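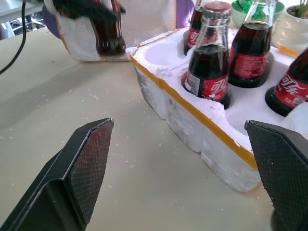
oltville-drink-prices

Shelf prices of bottled and canned drinks in small stores in Oltville and Flarnau

Released 2020-08-11
Maintained by Jingyi Xu and Guoqing Gu

Overview

This repository holds shelf prices for soft drinks, water, juice and iced tea, written down by hand in 39 small stores. Most are corner stores, with a few gas stations and two kiosks at the Oltville bus terminal. Supermarkets are not covered. Their prices are easy to get from printed flyers, and we wanted the stores that don't print any.

Each row is one product, in one container, in one store, on one visit. There are 144 products in the product list. No store carries all of them, and many carry only a small part of the list.

The data was first collected to see how much more people pay for the same drink when they buy it cold and near home. It has also been used to look at deposit charges, and at how long an old price stays on the shelf after the distributor changes its list.

Files

prices.csv – the main table, one row per observed price
stores.csv – one row per store, with type, town and opening hours
products.csv – one row per product and container
visits.csv – one row per store visit, with the initials of the person who went
notes.txt – free text notes copied from the paper sheets

All five files are UTF-8 with a header row where that applies. The separator is a comma. Text that contains a comma is in double quotes. Missing values are left empty, never written as NA or 0.

Columns in prices.csv

visit_id: links to visits.csv
product_id: links to products.csv
price: the amount on the shelf label or sticker, in local currency, with two decimals
price_basis: single, pack or case
chilled: y if the product came from a fridge or cooler, n if from an ordinary shelf, empty if not recorded
deposit_shown: y if a deposit was listed apart from the price, n if not
promo: y if the label said the price was reduced or for a limited time
source: label, sticker, board or asked
flag: see Known problems

If the same product was on the shelf and in the cooler at different prices, there are two rows. If both had the same price, there is one row and chilled is set to y. We would not do it that way again, but changing it now would mean going back to the paper sheets, and the early ones are hard to read.

Columns in stores.csv

store_id: a short code with no meaning
town: Oltville or Flarnau
store_type: corner, gas or kiosk
hours_open: hours per day on a normal weekday
near_school: y if a school can be reached on foot without crossing the main road
deposit_return: y if the store takes back empties

Store names and street addresses are not included. Owners agreed to take part on that condition. In Flarnau there are so few kiosks and gas stations that a person who knows the town could work out which is which. Please don't publish a table that lists single stores in Flarnau by type.

Columns in products.csv

product_id: code used in prices.csv
group: cola, other soda, water, juice, iced tea
brand_code: a letter code standing for the brand
container: glass, can, plastic or carton
volume_ml: volume of one container
units: number of containers in the pack or case, 1 for singles
returnable: y if the container carries a deposit

Brands are coded. The same letter always means the same brand across all groups. Store brands share the code Z, so Z should not be read as one brand.

How the prices were collected

Collection started in April. Before each round, the person doing it printed a sheet for every store on the route, with the products seen there last time already filled in. On the visit they wrote the price next to each product, crossed out what was missing, and added new products at the bottom. Prices were typed in the same evening where possible.

Visits were made in the afternoon. Mornings turned out badly in the first round, since many stores get their delivery then and the aisle is blocked with crates.

If no price was posted, the collector asked. These rows have source set to asked. A few owners gave a different price when asked than the one later charged at the register. Where we know of this, the register price is in notes.txt and the quoted price stays in the table.

Guoqing Gu covered most of the Oltville stores and Jingyi Xu covered Flarnau and the bus terminal. They swapped routes for one round to check that both were filling in the sheets the same way. The main difference was in promo. One of us marked any handwritten sign as a promotion, and the other only marked it when the sign said so. The stricter rule is now used throughout, and older rows were corrected from the sheets.

Glass bottles and deposits

Glass needs extra care. Some stores post the price with the deposit included, some without, and some change from one visit to the next without changing anything else on the label. The column deposit_shown tells you whether the deposit was listed separately. It does not tell you whether the price includes it when it was not listed.

If you compare glass with cans or plastic, we suggest using only the rows where deposit_shown is y. This drops a lot of Flarnau. The other choice is to run the comparison twice, with and without the deposit taken off, and report both.

Glass sold by the case is listed with price_basis set to case. The crate itself often has a deposit too. We recorded it in notes.txt when the label gave it.

Cleaning

The typed sheets were passed through a short script, clean.py, in the folder tools. It does the following:

– trims spaces and fixes decimal commas
– checks that every product_id and visit_id exists
– flags prices that moved by more than half since the last visit to the same store
– removes exact duplicate rows

Flagged prices were checked against paper by hand. Most were right. The ones that were typing errors have been fixed. The ones we could not settle are still in the table with a flag.

No prices were filled in, smoothed or adjusted for inflation.

Known problems

Flag 1 means the price could not be read with confidence on the sheet. Flag 2 means the price looks wrong but matches the sheet. Flag 3 means the product may have been confused with a similar size from the same brand.

Iced tea is weak in the first round. The product list had too few sizes, and collectors sometimes used the nearest one. These rows carry flag 3.

Two stores in the Xue district of Oltville closed for repairs during collection. Their rows stop and start again. One of them came back under a different owner and with quite different prices, but kept its store_id. It should have been given a new one. Users who need a clean series can split it at the gap in visits.csv.

The column chilled is often empty for kiosks. At the terminal, drinks are passed through a window and it was not always clear where they had been kept.

hours_open was asked once and not updated. Several stores shorten their hours in winter.

What the data is fine for

Comparing prices between store types in the same town. Comparing cold and shelf prices in the same store. Teaching: the tables are small, joined by simple keys, and messy enough to be useful in a first course on data cleaning.

What it is not fine for

The stores were not picked at random. We asked the ones we could reach from two bus lines and kept those that said yes. Averages from this table should not be given as average prices for either town. There are no sales figures, so nothing here says how much of anything was bought.

The table also says nothing about wholesale prices. Some owners told us what they pay, and we left that out at their request.

Getting started

Read prices.csv and visits.csv and join on visit_id. Join the result to stores.csv on store_id and to products.csv on product_id. To get a price per liter, divide price by volume_ml times units, then multiply by 1000. Leave out rows with promo set to y unless promotions are what you are after.

A worked notebook is in the folder tools, under the name gulier.ipynb. Gulier was our working name for the project and still turns up in some of the older scripts and column comments.

License and citation

The data is free to use and share, including for paid work, as long as the source is named. The script and the notebook are under the same terms. Please cite as:

Xu, J. and Gu, G., oltville-drink-prices, version 3.

Corrections

Open an issue with the visit_id and product_id of the row and a short note on what looks wrong. We check against the paper sheets, which are kept in Oltville, so an answer can take a few weeks. Fixes go into the next version and are listed in changes.txt with the old and new value.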